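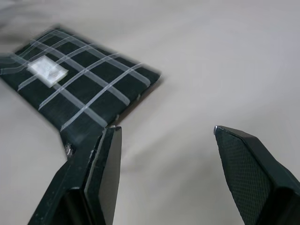 **Wido Flat Case, dark green check**

The Flat Case is a thin, rectangular case for papers, chargers and the small things that end up at the bottom of a bag. The color is a green so deep that it looks black in most rooms, crossed by a windowpane grid in white. Lorcan Lenihan drew the pattern for Wido, and it has stayed the same since the first run of 1,000.

The case is sold singly or in a set of 2. Both come from our own stock, and orders placed before noon go out the same day.

**Care**

Wipe with a damp cloth. Do not machine wash or iron. Keep it away from radiators and car dashboards. Light scuffs at the corners are normal with use and are not covered by the guarantee.

**Goes with it: Rajput cable bundles and kraft bags**

Many customers order the case together with supplies for a desk or a packing table. The Rajput bundle is a set of black cables held together with ties, so it can be lifted out and put away in one piece. Leave the ties on until you know which cable you need.

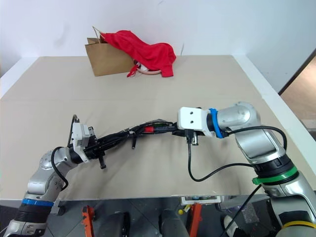 Kraft paper bags with twisted paper handles are sold in packs of 40. They stand well enough on a table while you fill them, but a heavy item should go in first, at the bottom. A folded cloth on top keeps the contents from shifting. We don't recommend the bags for carrying outdoors in rain.

**Ordering**

- Flat Case, single: in stock
- Flat Case, set of 2: in stock
- Rajput cable bundle: in stock
- Kraft bags, pack of 40: next delivery in October

Trade customers can order bags by the carton of 2,000. Cartons ship on a pallet and need someone at the door to sign for them. For trade prices, write to Yusri Saragih in the sales office and include your delivery address.

Unused items can be returned within 40 days. Please send back cable bundles with the ties still in place.

Page updated 20 September 2022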